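Guides > Marras Tabletop Sets > Fall Place Setting > Section 2

Section 2. Laying Out the Fall Setting

We're so glad you've picked the pumpkin setting, which is a great favorite with all of us here at Plotska, and a lovely easy one to begin with -- there are only a few pieces, and plenty of time to fuss over them.

1. Wipe the tabletop and let it dry. A glossy white top shows every crumb, I'm afraid.

2. Set the lavender plate down first, near the middle, and leave it empty for now.

3. Stand the teal mug farther back and to the left, handle pointing right.

4. Put one striped pumpkin to the left of the plate, with a little space between them. 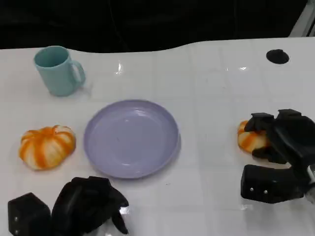

Fig. 7. Plate, mug and striped pumpkins on the white top.

5. Bring the second pumpkin in on the right. Hold it around its sides and set it down gently, then take a step back and see whether you like the balance.

NOTE: If your table has a cable hole, keep the small pieces well clear of it.
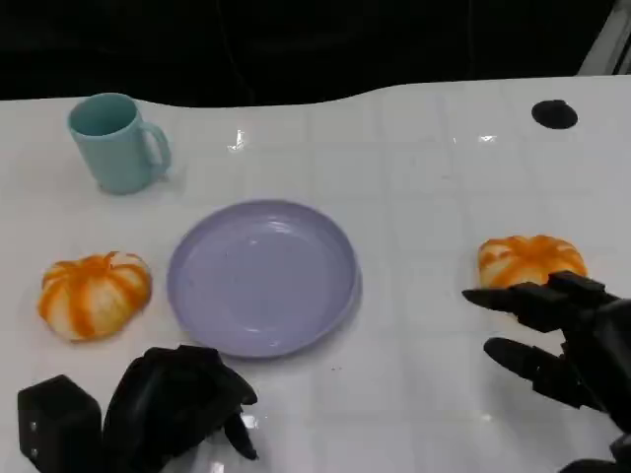
6. Turn each pumpkin until its best stripes face your guest. You may find yourself nudging things for quite a while, and that's perfectly fine!

CAUTION: The pumpkins are for decoration only. Please don't serve them, and keep them away from candles.

Comments (2)

drosaslow_kitchen: Did this in February with lemons and it still looked sweet.

Zundundale Reader: Can the mug go on the right? I'm left-handed and keep reaching across the plate.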